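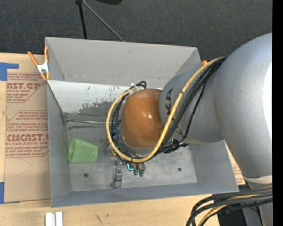

Graloswood Recipe Cards, read me first

Welcome, and thank you for taking an interest in our box of old recipes! It holds 275 typed-up cards from the Graloswood neighborhood, most of them handwritten originals that Annick Cloutier and Kiều Trình copied out over a good many evenings (and a good many cups of tea).

What you get
cards.csv, one row per recipe, with title, cook, servings and method
notes.txt, the scribbles we found in the margins, kept just as they were

Of the full set, 129 are baked goods and 95 are soups or stews. The rest are pickles, sauces and a few things we never quite managed to sort.

Known troubles
Spelling is left alone, so you will meet "tumeric" and "tumric" both. Oven heat is often given only as "hot" or "slow," and four cards have no title at all. Kha Hầu is still puzzling over the measurements in the Lý family cards, where a "bowl" seems to change size from one page to the next.

Last updated March 19, 2020. Corrections are very welcome, especially from anyone whose grandmother is in here.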